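Fixed Things Forum > Small appliances and electrics > Sorting and storing parts

How do you keep small parts straight when you've got several things apart at once?

Posted by Azra Leka, Jul 18, 2022

Hello all. Long-time reader, first proper post, so be gentle!

I help out at the Pembridge repair mornings and lately I've been doing more and more of the electrics, which I love, but my sorting is a disgrace. I take a thing apart, I'm terribly careful for the first ten minutes, and then somebody asks me about a toaster and when I come back I've got a round circuit board, a handful of wires and no idea which lot belonged to which job. Last time I spent 90 minutes putting two pumps back together and ended up with a spade terminal left over. It's still in my coat pocket.

I've tried egg boxes (too small for boards), freezer bags (everything tangles and the pins poke through) and an old cutlery tray from home, and that was fine until I wanted the cutlery tray back. 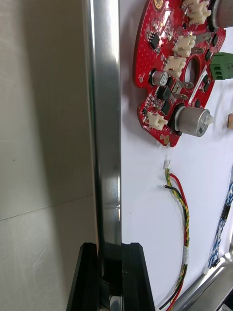

What I can't decide is whether to sort by job or by kind. By job sounds sensible, but then every tray has a bit of everything in it and the little things get under the big things. By kind means all the boards together and all the wiring together, and then I'm relying on labels, and my labels fall off. I'd also like to know if plastic trays are a bad idea for circuit boards. My brother-in-law says they are, but he also says you shouldn't put batteries in the fridge door, so I don't know how seriously to take him.

Budget is small. Space is one folding table and half a shelf. Thanks in advance!

Dierckx

Sort by kind if the things will be checked or stripped for spares, sort by job if they're going back together. That's it, that's my whole system, and I've been at it for 23 years.

The bit that made the biggest difference for me was having one tray in the middle that is only for what's in front of me at the moment. Mine's a shallow stainless steel one from a catering shop. Only a few parts go in it at a time, and everything else lives in trays at either side. When I've dealt with a part, it leaves the middle and goes to its side tray before I pick up the next one. If the middle tray is full I know I've been rushing and I go and put the kettle on.
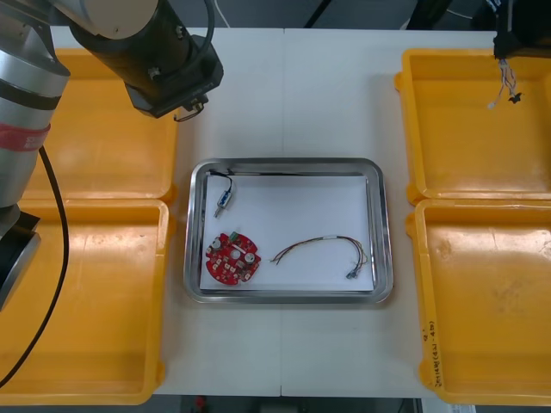 Yellow is a good colour for the side trays, by the way, if you can get it. Black chips and dark screws show up beautifully against it, whereas my old grey ones swallowed everything. Go for shallow with a bit of a rim. Deep boxes look like better value and they are horrible to work from – you end up rummaging, and rummaging is how legs get bent.

And write on the tray itself with a marker, on the outside wall, so you can read it when it's full. No more labels falling off. It wipes away with a drop of surgical spirit when you want to change it.

One more thing, put a sheet of plain white paper in the bottom of the metal tray. I resisted this for ages because it seemed fussy, but it stops things skating about, it keeps bare metal off the underside of your boards, and you can scribble on it.

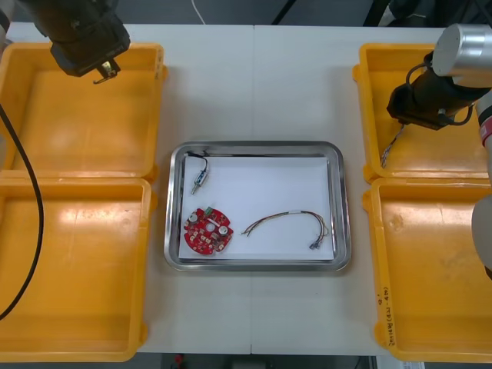 I write the order I took things off straight on the paper, with an arrow for which way round the plug went. Then when the job's done the paper goes in the folder with the date on it. I had a washing machine board come back in January and I still had the sheet with my scribbles on, felt very pleased with myself.

Wiring: lay each harness in a loose curve and leave it be. Don't wind it round your fingers into a neat little bundle, however nice it looks. The ends that are bare will fray and the terminals will hook onto everything else in the tray.

fotcombe_sheds

just use jam jars. never let me down

Saltanley

Jam jars are all right for screws, but I wouldn't put a circuit board in one!

On the plastic question, your brother-in-law has a point, though I wouldn't lose sleep. Ordinary plastic can build up static and some chips don't care for it. You can buy anti-static trays, or do what I do and keep the boards in those silvery bags they come in (ask at any computer shop, they throw them away by the armful) and then put the bag in whatever tray you like. Capacitors are the thing I'd be more careful with. If it came out of something mains powered, make sure it's discharged before you drop it in with the rest, and if you don't know how to check, ask whoever runs your mornings.
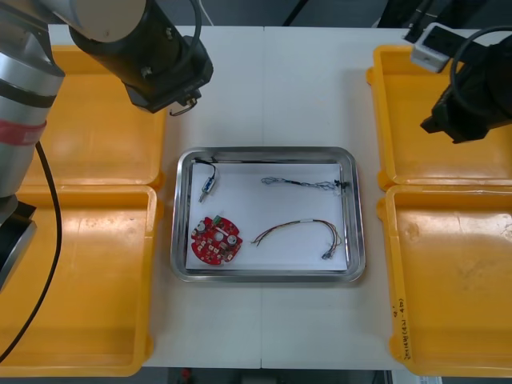
For a folding table I'd have two trays down each side and leave the middle clear for working. I started with 3 altogether and kept wishing for another, mostly for the "don't know yet" pile, and that pile is always bigger than you think. Don't skip that one. The spade terminal in your coat pocket is exactly what it's for.

Also, clear the middle before you go and look at anybody's toaster. Move the parts to a side tray, scribble the job on a scrap of paper, put it in with them, then go. It takes less than a minute and I've never regretted it, though I have regretted not doing it more times than I'd like to say.

Azra Leka

Oh these are brilliant, thank you! I'm going to try the metal tray with the paper first as we've got a roasting tin nobody's claimed at the hall. Will ask about the silver bags on Saturday. Dierckx, do you tape the paper down or just leave it loose?

Dierckx

Loose. Cut it a touch smaller than the bottom so it lies flat in the corners.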